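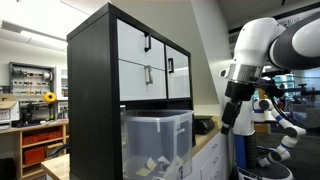 *Flollik tall cabinet, black with white fronts. Clear bin in the open cubby.*

## Section 3: Fronts, handles and the open cubby

By now your cabinet is standing up, level and fixed to the wall (if it isn't, please go back to Section 2 before you hang anything on it). This is the part we like best! The carcass stops looking like a big black box, the white fronts go on, and you get to decide what lives where.

Allow an unhurried hour. A second pair of hands helps with the door, but the drawers are easy on your own.

### You will need

- the two white drawer fronts
- the narrow white door, with its hinges
- three handles and their screws (small bag)
- a cross-head screwdriver, hand-held
- a pencil and a tape measure
- a soft blanket or towel to work on
- a clear plastic bin for the cubby, if you want one

### Fitting the handles

Handles come in black or silver and share the same screws, so you can mix them as you please. Bars can run upright or level, whichever suits your hands.

1. Lay the first front face down on the blanket.
2. Decide where the handle goes and hold it against the good side. Mark the two screw points lightly in pencil.
3. Check the distance between your marks against the handle itself, then check it again.
4. Make the holes from the good side, with a scrap of wood held firmly behind.
5. Push the screws through from the back and turn them by hand until the handle no longer wobbles. Stop there.
6. Repeat for the second drawer front and for the door.

On the door, set the bar upright near the edge that opens. The door in the picture has its handle near the left side, and that's the side you want if your hinges are on the right.

> **Caution:** Do not use a powered driver on the handle screws. They bite quickly and the face of the front can bulge.

### Fixing the drawer fronts

1. Start with the lower drawer. Pull it out a hand's width and rest the front against it.
2. Fit the two inner screws loosely from inside the drawer.
3. Close the drawer and look at the black line all the way round the white panel. You are aiming for an even line — it sets the panels off beautifully when you get it right.
4. Nudge the front until you're happy, open the drawer gently and tighten.
5. Fit the upper front in the same way, lining up its sides with the one beneath.

**Note:** White fronts catch the light, and a slight tilt will show up more in the evening with the ceiling lamps on than it does at noon. Have a look at both times of day before you put the screwdriver away.

### Hanging the door

1. Clip the hinges to the door while it is still on the blanket.
2. Ask your helper to hold the door fully open against the cabinet.
3. Fasten the top hinge first, then the bottom one.
4. Close the door slowly. If it rubs, turn the side screw on the nearer hinge a quarter turn and try again.
5. Once it swings freely, open and close it 7 times. New hinges settle a little, and the gap may want one more small tweak.

> **Caution:** Keep fingers clear of the hinge side while adjusting.

### Setting up the open cubby

The cubby has no front, and that makes it the handiest spot in the whole cabinet. It is the natural home for odds and ends: loose papers, offcuts, small things that are on their way to somewhere else.

A clear or frosted bin works wonderfully. You can tell at a glance whether it's time for a sort-out, and the whole lot lifts out in one go.

1. Wipe the cubby floor and let it dry.
2. Measure the opening at the front, where it is narrowest. On the standard size it is 57 cm wide.
3. Choose a bin that leaves a finger's gap on each side.
4. Stick a strip of white tape near the top of the bin and write on that. Tape peels off cleanly when you change your mind, and you will!
5. Slide the bin in with its label facing out.
6. Put heavier things in first and papers on top.

**Note:** Try not to stack anything above the rim. A bin that has to be dragged past the top of the opening soon gets left out on the floor.

### What goes where

There is no wrong answer, but Elsa Skjelbred, who drew the first Flollik, keeps hers like this and we've copied her at the workshop:

| Place | Good for |
|---|---|
| Upper drawer | Pens, scissors, tape, chargers |
| Lower drawer | Manuals, spare screws, batteries |
| Narrow door | Tall bottles, rolls, folded bags |
| Open cubby | One bin for everything unsorted |

If your cabinet stands beside a worktop, as ours does, leave a bit of clear counter next to it. You'll be glad of somewhere to tip out the bin when you go through it.

### Checks after the first month

- Tighten the handle screws by hand.
- Look again at the gaps round the fronts.
- Clean the white panels with a damp cloth and no scouring cream.
- Empty the bin completely, at least once.

Spare handles and screws are listed in Section 6. Keep the hinge key in the lower drawer, because you will need it again for Section 4.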